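Teaching shirt folding by hand demo: how do you start each one?

flirwood_niall
I'm recording folding demos for a two-arm setup, hands only, no remote rig. I've got 12 shirts done and I keep changing my mind about the start pose. Do you begin with the shirt flat on the bed, or already up in the air by the shoulders? My policy grabs a sleeve half the time and then just sort of stirs the laundry (it's pretty funny the first few times).

Jean B
In the air, every time! Pinch at both shoulder seams close to the neck, front facing away from you or toward you, but pick one and stick with it. I do mine over the bed so there's somewhere to lay it down. My start pose for the long sleeves:

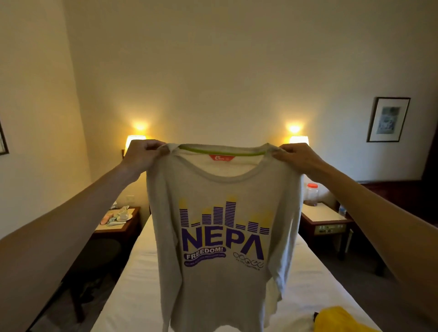 Shoulders pulled out a little, body hanging straight. I like a shirt with a big print and a colored collar trim for this, because when I scrub through later I can tell front from back in a second.

Re: Teaching shirt folding by hand demo

yevhen_p
Gonna disagree with Jean. If every demo starts in the air, the robot never learns the pickup, and the pickup is the hard part. I teleoperate with Storkavura and begin from a heap. Slower, sure. I threw out 14 takes in August before I got decent ones.

Jean B
Fair, but he's asking about folding. I'd record the two as separate tasks and join them afterward.

yevhen_p
We tried joining them. The handoff was where it fell apart for us, the grippers ended up way too low on the shirt.

flirwood_niall
OK so maybe I do both, with some full heap-to-folded runs mixed in? Yevhen, do you keep the takes where you fumble a sleeve and fix it?

yevhen_p
Yes, keep those! Only toss the ones where you give up.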